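How Do You Teach a Robot to Pick Up a Box?

You have been picking things up since you were a baby. You were terrible at it. You grabbed spoons by the wrong end, dropped your crackers and missed your own mouth. Then you did it several thousand more times, and now you can find a sock under a bed in the dark.

Robots would like to be able to do that too. Well, robots wouldn't like anything, they're machines. The people who work with them would like it very much.

For years, the usual way to get a robot to do a job was to write out every move. Go forward this much. Close the fingers. Go up. It works very well as long as nothing ever changes. Slide the box over by the width of your thumb and the robot will proudly pick up a handful of air.

So at the Hilport robot lab, they do it another way. They collect examples. A person steers the robot through a job, and a computer saves what the cameras see and how the arms move. One try from start to finish is called an episode, just like on TV, except that every episode has the same plot.

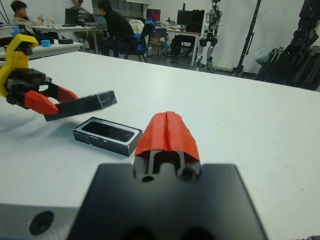 What does a robot see?

You have two eyes, both in your head, which is a sensible place for them. A robot can have a camera looking down at the table and more cameras near its wrists. Imagine having an eye next to your thumb. You'd never lose a puzzle piece again, but putting on gloves would be awful.

A wrist camera gets a close look at the thing being grabbed. It also sees whatever else is out there, like desks and chairs and people busy with other stuff. The robot doesn't know that the box matters and a jacket on a chair doesn't. It has to work that out from many examples. If the box keeps being important and the jacket never is, the computer slowly learns to pay attention to the box.

The Hilport team calls this job Linedberg. (Somebody has to name these things.) It takes two arms and two small dark objects, and a grown-up with a lot of patience.

Why are shiny things so annoying?

Look at a candy wrapper under a lamp and tilt it a little. The bright spots jump around, don't they? You know it's still the same wrapper. A computer sees a picture made of tiny colored dots, and when the bright spots move, a lot of those dots change. As far as the computer can tell, something big may have happened.

The cure is more examples, with the shiny thing turned this way and that way and the other way.

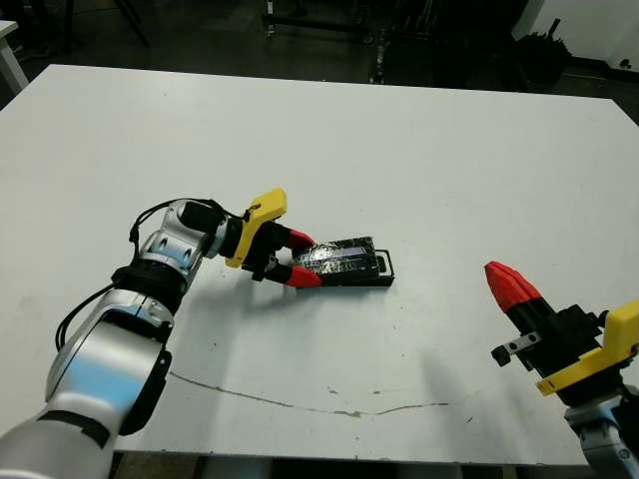

The left gripper has its red-tipped fingers open around a black object with a shiny, crinkly covering.

Same thing again, please

How many examples are enough? Nobody can give you one number for every job, which is irritating if you're the person doing the steering. For the first part of Linedberg, the plan was 68 episodes. By the end of those you know that table better than your own kitchen.

They mustn't all be exactly alike, though. If the box always sits in the same spot, the robot can cheat. It learns "reach over there" when what you wanted was "reach for the box." You may know somebody who studied for a spelling test by remembering the order of the words. Fine, until the teacher mixes them up.

So between episodes the objects get moved. A bit left, a bit right, closer together, farther apart. Then the arms go back to a starting place and off we go again.
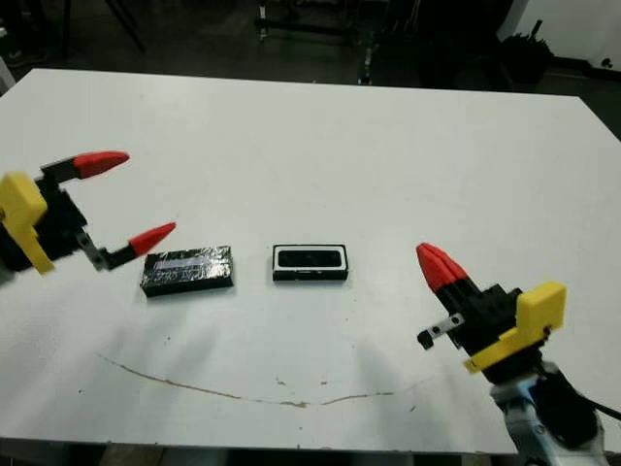 Two objects side by side, one gripper open and one closed.

What about the bad ones?

Sometimes the person steering bumps the box or forgets which arm they were using. Those tries get a label so the computer won't copy them by accident. Some teams save a few goofs on purpose, the kind where the person slips and then fixes it. A robot that has only ever seen perfect grabs has no idea what to do after a bad one.

When there are enough examples, a program called Correa studies them all and looks for patterns. This is the learning part, and it makes for very dull watching. Then comes the test: the robot has to try the job with no one steering. It gets 7 turns, with the objects in new places each time. If it flunks, everyone goes back to the table and collects some more.

Try it yourself

You need a friend, a blindfold, a table and 3 things that won't break.

1. Put the blindfold on your friend and set the things on the table.

2. Gently guide your friend's hand to one of the things. Let them pick it up and put it down again. Don't talk.

3. Do that 3 times without moving anything. Then let your friend try it alone.

4. Now move the thing and ask them to try again.

Did your friend reach for the old spot? Good. Your friend has learned exactly what you taught, and now you know why the robot people keep moving the box.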